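Switching the house to mineral paint

I started painting the back rooms in February and finished the last one a few weeks ago. A couple of people asked how it went after my post on the plaster repairs, so I'm putting it all in one place.

The house has old lime plaster in the rooms facing the yard. The previous owners had covered it in ordinary latex paint, and in the coldest room it was coming off in sheets. I could put a scraper under it and lift a piece the size of a dinner plate. Underneath, the plaster was sound in most places and a little crumbly near the window.

Picking the paint

I tried three brands. Vesten was the cheapest and the easiest to find, but the white had a yellow cast that I didn't like next to the window trim. Cimik covered well and smelled of nothing much. Akl was nice to use and cost too much for a whole room, so I only bought the small tub.

I went with Cimik for the walls. The color is listed as 3818 on their card, a gray with a little green in it. It looks darker in the tub and for the first hour on the wall, and I nearly took it back.

Verena Lehner, who used to run the paint counter in town and now only works mornings, told me to wet the wall before every coat. I skipped that on the first wall and got lap marks all down the left side. I did it on the others and they came out even.

Stripping the latex

This took longer than all of the painting. The loose parts came off with a wide scraper. The rest I soaked with warm water and a bit of dish soap, left alone through lunch, and scraped again. For the corners I used 80 grit paper on a block, and 120 would have been too fine for it. I wore a proper mask the whole time and still found dust in the kitchen cupboards.

The worst part was behind the radiator. I ended up taking it off the wall, and I should have done that on the first day.

What it cost

The paint was the big expense. I paid up to 50 a tub depending on the shop, and I bought one more than I needed. The Trosix primer for the patched areas was extra. Brushes I already had, though one lost so many bristles that I threw it out halfway through the second room.

Paint on metal

A reader wrote to ask if the same paint would work on metal shelves and bins in a workshop. I wouldn't. Mineral paint needs something porous to bond with, and bare metal gives it nothing to hold on to. Use a metal primer and an enamel, and expect it to wear anyway wherever things rub against it – rims and upper edges go first.
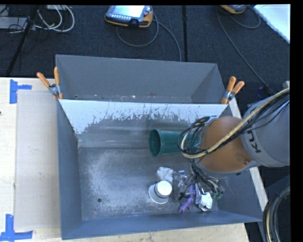 Things I would do differently

Buy all the tubs at once and mix them in a big bucket. Two of mine were slightly different and there is a faint line behind the bookcase.

Take the radiator off first.

Paint the ceiling before the walls. I know everyone says this. I was impatient to see the color and spent an evening wiping white specks off a new gray wall.

The hallway is next, but that one has wallpaper on it, and I haven't looked at what is underneath yet.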